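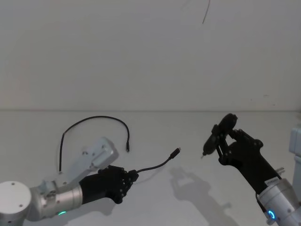
Cables and Connectors: Frequently Asked Questions
Last updated October 25, 2025

Which cable do I need for my Hikard desk lamp?
The lamp takes a USB-C cable. One comes in the box. Any USB-C cable in good condition will power it, but the base has a narrow opening, so a plug with a thick molded grip may not go all the way in.

How do I know the plug is seated?
Push straight in until the shoulder of the plug meets the housing. Don't rock it from side to side. If it stops early, pull it out and look inside the port with a flashlight. Lint is the usual cause and can be picked out with a wooden toothpick while the lamp is unplugged.

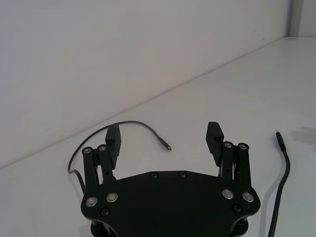 How should I store a cable I'm not using?
Coil it in wide loops and close it with a soft tie. Leave some slack next to each plug, where most breaks start. Don't wrap the cable around the charger.

My new cable won't lie flat. Is it defective?
No. Cables keep the shape they were packed in. Lay it out on a table overnight and most of the bend will relax. Please don't use a hair dryer or an iron on it — the outer jacket can soften and split.

Can I join two cables to reach an outlet?
We don't recommend it. The Sutcliffe extension kit is sold for this purpose, and orders placed before 16:00 ship the same day. 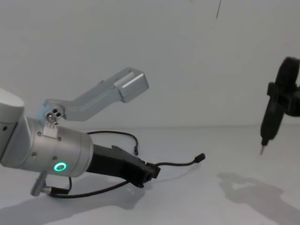

Thin black cables on a white tabletop.

What is the return period?
You have 20 days from delivery. Cables must come back with their ties and caps. Opened packs of 17 or more are handled by the Hurov warehouse and take a little longer to refund. Returns for orders placed in December are accepted through the end of January.

Do you take old cables for recycling?
Yes, at the Zusongate counter, in any condition and from any maker. Cut ends should be taped first. We took in 1,141 last year.

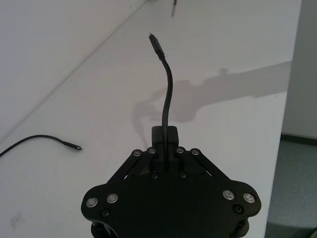 Lorcan Corrigan writes that he labels both ends of every cable with masking tape and a date, and that the tape holds better when it is folded over into a flag than when it is wound around the cord. We have tried it and agree. Paper tape peels off cleanly later, while vinyl tape tends to leave glue behind.

Where do I send a question that isn't covered?
Use the contact form and include the part number from the bag label.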